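Robot Software Lab, Unit 6
From demonstrations to a wiping policy

Before you start

You need a working Davel install from Unit 4 and read access to the shared Zirnar folder. If the Davel self-test still fails on your machine, fix that first. Nothing in this unit will run without it.

Lab hours are in the Palaniappan Building, ground floor. The report is due at 5 p.m. on the last day of the unit.

6.1 The task

The robot has to pick up a whiteboard eraser, bring it to a small upright board, wipe off the marker, and put the eraser down again. A person does this without looking very hard. For the software it breaks into four problems that behave differently:

1. Find the board and the eraser.
2. Grasp the eraser so that its felt side ends up facing the board.
3. Make contact and move along the surface while keeping some pressure.
4. Decide when to stop.

Problems 1 and 2 are mostly perception and planning. Problem 3 is mostly control. Problem 4 is where most groups lose points, so read section 6.5 twice.

We are learning the motion from hand-held gripper demonstrations. The Zirnar set has 423 demonstrations. The segmenter in Casura cuts these into 3,329 segments at gripper open/close events and at changes in contact state. You will train on the segments, and you will be graded on whole episodes, so a policy that does well on each segment and badly at the joins will get a poor score.

6.2 What the finger camera gives you

The main input to the policy is the camera mounted on the gripper. It moves with the fingers, and so both fingers are always in view near the lower corners. Keep them in. Students often crop them out to save pixels, and then the network has no reference for where the grasp is going to close.

The board is glossy. Any overhead light can show up on it as a bright streak, and the streak moves when the camera moves. A threshold on brightness will treat the streak as a feature of the board. It will also hide marker strokes that pass under it.

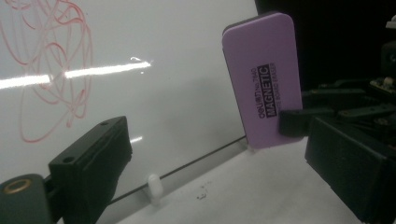
Figure 6.1. Finger camera view: red marker strokes and glare on the board, with the eraser at the right.

Three things to note for your perception code.

Color is your friend for the eraser. It is lavender-purple, and very little else on the table is close to it in hue. A plain hue mask followed by the largest connected component finds it in most frames. Work in HSV or Lab. Thresholds in RGB will drift with exposure.

Color is less helpful for the strokes. Red marker that is thin or faded comes out pink, and pink on a gray-white board has low saturation. Do not reuse the eraser threshold with a different hue and expect it to work. Use the local difference from the board color, computed over a window larger than the stroke width.

The printed text on the eraser is a good orientation cue when it can be read. It runs along the long axis. You do not need to run text recognition. A gradient histogram over the eraser patch will tell you which way the long axis points, and the text will make that histogram sharper.

For the stroke mask, Zirnar includes 1,650 hand-labeled frames. Use 824 of them for validation, as listed in the split file. Do not make your own random split. Frames from one demonstration look nearly the same, and if some land in training and some in validation your numbers will be far too good.

6.3 Frames and transforms

Most bugs in this unit are transform bugs. Use these names and no others, so that the lab staff can read your code:

world: fixed, origin at the near left corner of the table
board: origin at the lower left corner of the board, x along the bottom edge, y up the face, z out of the face toward the tool
tool: origin midway between the fingertips
cam: optical frame of the finger camera

The policy outputs tool motion relative to the current tool pose. The contact controller works in board. You therefore need board in tool at every step, and that comes from the perception side.

Estimate the board pose from its edges. The border is thin and dark against a bright surface, so edge detection is easy when the edge is in view. The corners are rounded, so do not use a corner detector on the image directly. Fit lines to the straight parts of the border, intersect them, and treat the intersection as a virtual corner. It will lie slightly outside the real board. The CAD file in the course folder uses the same convention, and the two will agree.

The fixed overview camera is recorded alongside the finger camera in each demonstration. It is not an input to the policy. Use it to check your work: play it next to the estimated tool pose in the Casura viewer, and if the drawn gripper leans one way while the real one leans the other, you have a sign error or a swapped axis. Look at the plates mounted on the device, since they show the roll angle more clearly than the fingers do.

A second check is to pick a moment when the eraser is held in the jaws and lies over part of the board in the overview image. Project the tool origin into that image. It should land on the eraser. If it lands consistently to one side, suspect the calibration between cam and tool. If the error changes sign from one demonstration to the next, suspect the time offset between the two recordings. 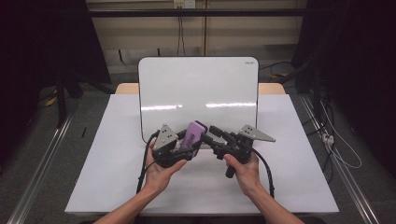

6.4 Contact control

The learned policy runs at 10 Hz. That is too slow to hold contact on a stiff surface, so its output goes to a faster controller which you will write. The controller takes the target tool pose from the policy and changes only the part along board z. Along x and y, the policy is obeyed as is.

The rule along z is a simple admittance law:

v_z = k * (f_measured - f_target)

where f_measured is the normal force on the tool, with positive pointing away from the board, and k is a gain you will tune. When the measured force is too high the tool backs off. When it is too low the tool moves in. Start with a small k. Raise it until you see the force trace start to oscillate, then go back to half that value.

Add these limits before you run anything on the arm:

Clamp v_z in both directions.
If f_measured stays above the cutoff for five samples in a row, stop and retract along board z.
If no contact is made within the travel limit, stop. Do not let the tool keep moving in and look for the board.

The board is light and its support is small. Pushing hard near the top edge can tip it. The target force should be lower in the upper third of the board, and a linear ramp in y is good enough. Students who skip the ramp usually find out during the first run.

The eraser also adds some give. Foam compresses, so there is a short distance in which force rises slowly, and after that it rises fast. A single k across both parts is a compromise — tune it for the stiff part, and accept a slower approach.

6.5 Knowing when to stop

There is no sensor for "clean." You have the stroke mask from 6.2, and for much of the wiping motion the eraser is covering the part of the board you care about. The mask is only useful after the tool has pulled back far enough to see the surface.

The method we want you to implement first is the plain one. Wipe a pass, retract to a viewing pose, compute the mask, and count the mask pixels inside the board outline. If the count is below the threshold, go on to placing the eraser. If not, plan another pass over the bounding box of what is left. Allow at most four passes.

The viewing pose matters more than the threshold. Choose it so that the full bottom edge is in view if possible, and so that the glare does not fall on the area you just wiped. Anything attached to or leaning on the board has to be masked out as well, or its edges will be counted as marker. The same goes for the pegs at the bottom edge. They are off-white and cause few problems by themselves, but their shadows can pass a loose threshold. 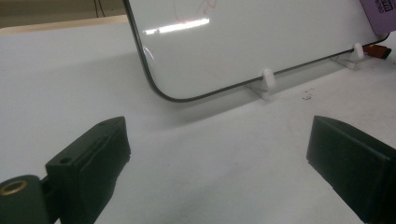
Once the plain method works, compare it with a stopping signal learned from the demonstrations. Add one extra output to the policy that predicts the fraction of the segment remaining, and stop when it drops under a value you choose on the validation split. This is smoother and saves the retract step. It also tends to stop early on boards with more marker than the demonstrations had, because it has learned how long people usually wipe and has not learned much about the board itself. Show this in your report with at least one run of each kind.

6.6 What to hand in

One archive with:

Your perception module, with the stroke mask results on the 824 validation frames
The controller source and the force trace for your final value of k
Logs from five full episodes, recorded with the Davel logger at its default settings
A report of at most four pages

In the report, say which of the four problems in 6.1 limited your final score, and how you know. A plot is better than a paragraph. If two of your five episodes failed for the same reason, one plot is enough for both.

Common errors from earlier terms

Mixing degrees and radians in the cam to tool transform. Davel uses radians everywhere. The calibration file is in degrees.

Training on segments shorter than the action horizon. Casura pads them with the last action, and the policy learns to stand still. Drop them.

Sending policy output to the arm before the first board pose has arrived. Wait for a valid pose, and check its time stamp.

Resizing the image after computing the intrinsics. If you resize, scale the intrinsics by the same factor.

Reading for Unit 7: chapters 9 and 10 of the course notes. Bring your tuned controller, as we will put a planner on top of it.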